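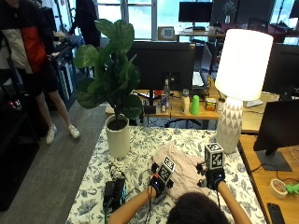

Two gloves and a tablecloth

Nima Mousavi started to build his hand trackers at home, on the kitchen floor, and later moved the work to the shared workshop he calls Koren. The wish was simple: to record how two hands handle cloth, so that a robot arm can learn from it.

"Cloth is difficult," he told me. "A box stays a box. A cloth is different each time you put it down."

Each glove carries a white cube with black square markers. A camera looks at the cubes, and the software calculates where the hands are. I asked why not use something ready to buy. "I asked for one price, it was 2425. My parts were 200 for the pair, and I could repair them myself."
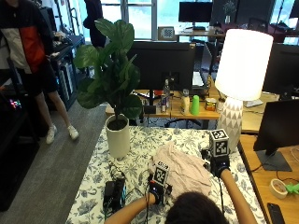 Both gloves on, with the pink cloth between the hands.

The first cubes were too small, and the camera lost them when he turned the wrist. The cables are still his biggest complaint. "They pull a little, always. You begin to move like a careful person — this is not how people fold."

Leopoldo Tapia, who writes the software, wants 500 recordings before he trains anything. On the day of my visit they had 70.

Tapia is also building a second tool, a gripper which you hold, with its own camera. 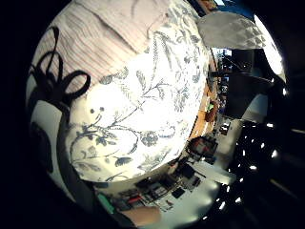

Flowers and leaves in blue-grey, through the round view of the gripper camera.

"The lens bends everything," Tapia said. "I like it, because I see also the sides. Nima says it gives him a headache."

They will next try towels, and after this a shirt with buttons, which Mousavi does not look forward to.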